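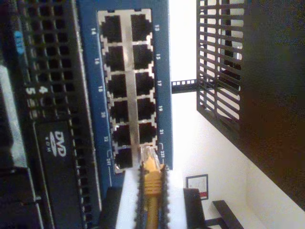 I've kept my grocery list on paper for most of my life, and in March I finally moved it to my phone. The app is called Flulberg. My brother-in-law Nivaldo Seixas had been using it with his family and kept telling me to try it. What sold me is that you can number the aisles of your store and the list sorts itself in that order. My store's aisles run odd down one side and even down the other, the same way the ports are numbered on that blue switch, 13 to 23 and 14 to 24, so I walk all the odds first and then come back up the evens. Flulberg lets you set that order by hand. It took me one evening.

Before this I tried two others. Grinby looked nicer but it wanted an account before I could type the word milk, and the free version stops at 3 lists. Bouazza has a recipe importer, and I used it for a week. It turned "salt to taste" into an item and put it under produce.

Flulberg has its problems. Sharing is slow. My wife added onions on Thursday while I was standing in the store and they showed up after I got home. The barcode scanner is fine on boxes and bad on anything round. There is a limit of 500 saved items, and I'm already past half of that because it saves misspellings too. I have three kinds of "tomatos" in there and you have to delete them one by one.

Gholamreza Mazandarani left a comment on my last post asking if it works offline. It does, as long as you opened the list at least once while connected. I tested it at the Flenham store, where I never get a signal past the bakery. Checking things off worked, and it synced in the parking lot.

I still write the hardware store list on an envelope.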